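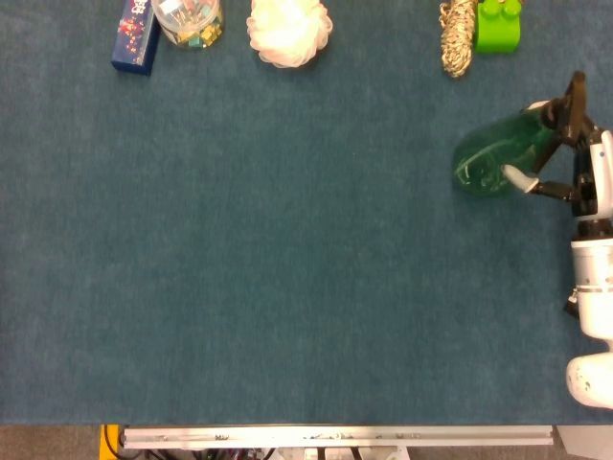
4. Your First Evening: Setting Up the Room

This section covers the suites and staterooms in the old wing of the Amundsen. Guests in the garden annex have modern rooms with modern switches and may skip ahead to Section 5, with our envy.

Before you begin, you should have the following from the front desk:

- one iron key (large)
- one key card (small)
- one Wi-Fi slip
- this guide

The iron key opens the outer door. The card opens the inner one. We tried for a single system in 2011 and the outer door won.

4.1 Getting in

1. Put the iron key in the outer lock with the teeth pointing left.
2. Lift the handle slightly and turn the key a full turn clockwise. You will feel a clunk. A click means you have gone the wrong way and should start over.
3. Step into the lobby between the doors and close the outer door behind you.
4. Hold the card flat against the black plate until the light turns green, then push.

Note: The inner door will not open while the outer door is ajar. Guests with a lot of luggage should bring it all into the lobby first, including the bag they think can wait.

Caution: Do not carry the iron key in the same pocket as your phone. It weighs 305 grams and has already won that argument several times.

4.2 Lights

The room has one master switch and four separate circuits. The master is to the right of the inner door, behind the curtain, where the electrician left it.

1. Turn the master switch up.
2. Use the brass dial by the desk for the ceiling light. Turn slowly. The first third of the dial does nothing.
3. Use the bedside switches for the reading lamps. The left switch works the right lamp.
4. Bathroom lights come on by themselves when you walk in and go off after ten minutes. If you are in the tub at the time, wave.

Note: Turning the master off also turns off the outlets, including the one charging your phone. The outlet beside the wardrobe stays live at all times. Use that one overnight.

4.3 Heat

Your room is heated by a Wiltance wall unit and, in some rooms, a fireplace. The walls are thick and slow to take a hint. Allow up to 169 minutes for a change at the thermostat to reach the far side of the largest suite, a figure obtained by our engineer, Adalberto Marinho, who sat there with a thermometer and a newspaper.

1. Press the center button on the thermostat once to wake it.
2. Press the up arrow until you reach the temperature you want.
3. Press the center button again to save. Without this step the unit forgets everything you told it.
4. Leave it alone.

Step 4 is the one most often skipped. Guests who find the room still cool after fifteen minutes tend to add five degrees, then five more, and then call us at three in the morning to ask about opening a window.

To open a window:

1. Unhook the brass stay at the bottom.
2. Push the left pane outward with your palm, low down near the sill.
3. Set the stay on the second or third pin.

Caution: Never leave a window open on the first pin. The wind off the lake will take it off for you and slam it, usually at dawn.
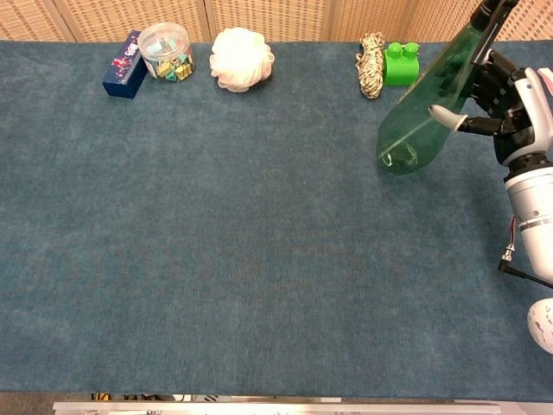 4.4 The fireplace

Only rooms with a number plate in green have a working fireplace. If your plate is white, the grate is decorative, and so are the logs. Please do not light them. They are made of plaster and they smell terrible.

1. Call the desk on extension 3836 and ask for a fire. Someone will come up, check the flue, and lay it.
2. Keep the screen in place the whole time the fire is burning.
3. Add one log at a time, using the tongs.
4. Stop adding logs an hour before bed.
5. Call the same extension if there is smoke in the room. Open a window while you wait.

Note: The fire is free between October and April. In July we will still lay one for you, and we will try to keep a straight face.

4.5 Television, Wi-Fi and the telephone

The television is inside the cabinet opposite the bed. The doors fold back twice. If they have only folded once, you will be watching the left half of everything.

1. Press the power button on the gray remote and wait for the Datora welcome screen.
2. Choose your language. The list is alphabetical in Czech, a decision our former manager, Čestmír Procházka, defended to the end.
3. Enter the four digits on your Wi-Fi slip when asked. These are for the television only.
4. For phones and laptops, join the network called Amundsen Guest and enter the longer password on the back of the slip.

The signal is good near the desk, fair in bed, and absent in the bathroom, where the walls are nearly four feet deep. Moving the desk closer to the door does not help and scratches the floor.

Dial 3703 for room service, which runs until eleven. Dial 0 for an outside line. The cream-colored phone by the bed works. The black one on the mantel has not been connected to anything for decades, though people do leave orders on it.

4.6 Hot water

1. Open the hot tap fully and let it run for two minutes.
2. When it knocks, ease it back a quarter turn.
3. Add cold water to suit.

Caution: The water arrives lukewarm and then very suddenly stops being lukewarm. Test it with your hand before you step in.

The knocking is the pipe stretching and does no harm. If it goes on for more than five minutes, call the desk and give your room number. "The one with the noise" narrows it down less than you would think.

This section was last revised on 16 January 2019, after the Prernis boiler was put in. If the instructions on your bathroom wall mention a coal chute, follow this guide instead.

For breakfast hours, dogs and the elevator, see Section 5.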